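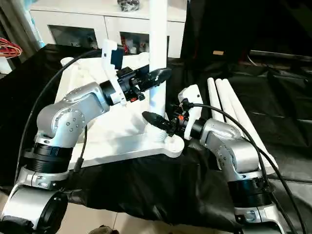
4.2 Time from Discovery to First Report

We took the time of discovery from the police log and the time of first report from the newspaper's own web page. The log for the Ulside district lists 111 sudden deaths over the study period. Of these, 60 were covered by at least one local paper. The rest left no trace in print that we could find, and most were deaths at home with no sign of violence.

Coverage was quickest when a body was found outdoors by a passerby. In those cases the first story often ran before the police had put out a statement, and it leaned on what neighbors or relatives told the reporter. Gündoğdu and Hsieh, who coded the stories separately, marked a source as "family" only when the story gave the relationship. They disagreed on 11 stories. Ivanov read those again and settled each one.

Early stories named a suspect more often than we had expected. In Gudavitz, 3 stories named a husband or in-law on the word of a relative alone, and the name stayed in later versions even after the police log showed no arrest. We did not try to find out whether the claims were true — the log does not record how a case ended in court.

Figure 2. Pale cylinder between two black gripper fingers.
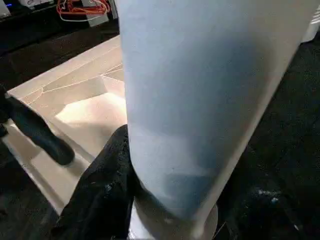 The Mahuika papers were slower and more careful. Their reporters mostly waited for the afternoon police briefing, and their stories gave the place of discovery and the age of the dead person but rarely a cause. Costigan, who interviewed editors there in June, was told that the practice began after a complaint from a family who had learned of a death from the paper.

Times on web pages can be changed after a story is posted, and older pages sometimes show only the last edit. Where a printed edition survived, we used it to check the order of events. Where none did, we kept the web time and flagged the case in the data file. Leaving the flagged cases out did not change the order of the districts.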